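**Ticket: Cell 2 – towel folding runs logged as "pass" with corners dropped or off grip**
Opened by: Umesh Negi
Date: Wednesday, February 14, 2018
Assigned to: Hsiu-ying Chu
Status: open, pending sign-off

**Reported problem**

Umesh went through the Kundley batch and found 11 runs marked pass that don't meet our handling standard. The standard says both leading corners have to be held before the lift is scored. The operators were scoring from the overhead view only.

**Checks so far**

1. Read the scoring sheet against the standard. The sheet says "towel lifted" and has no line for the grip. Shih-chieh Wei confirmed it is the old sheet from July.
2. Confirmed the acceleration limit on both arms is at 60 percent, as the rule requires. No change made.
3. Pulled views of the towel work to see what a scorer can and can't judge from each one. 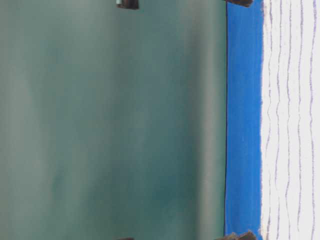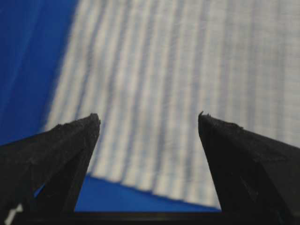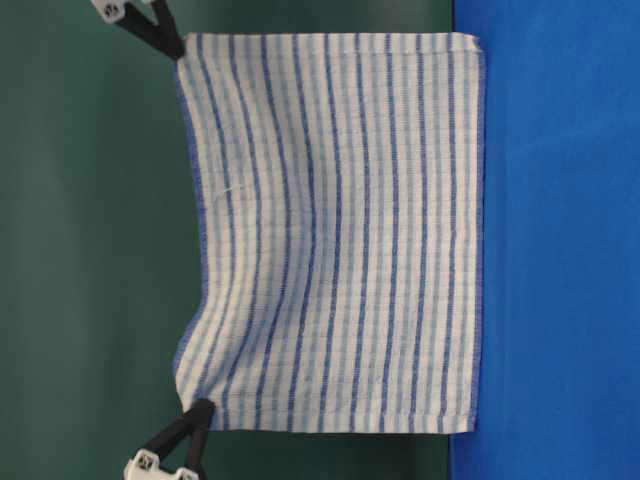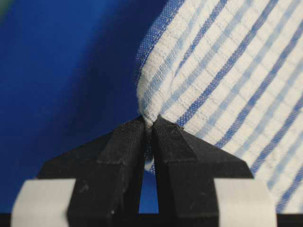 4. Compared the views with Man-lok Peng. The third is fine for scoring the hold: both left corners are in the grippers and the edge sags between them. The fourth is the one to use for grip quality, with the fabric pinched between the fingertips. The second has the jaws open, so it can't be scored as a grip. The first can't be used to score a hold at all.
5. Asked Bernardo Rebelo if the Clevura logger can require a wrist view before it accepts a pass. It can, but the setting is per project and was never turned on for Kundley.

**Cause**

Wrong version of the scoring sheet, plus the wrist view left optional in the logger.

**Action**

- Replace the sheet in Cell 2 and pull any paper copies. Done – Shih-chieh.
- Turn on the required wrist view for Kundley. Bernardo.
- Rescore the 11 runs. If the corners can't be judged, mark the run "no score", not pass or fail.
- Worn fingertips go on the weekly check list. Hsiu-ying to add the wording.

**Open question**

Does the Bach project use the same sheet? Man-lok is checking.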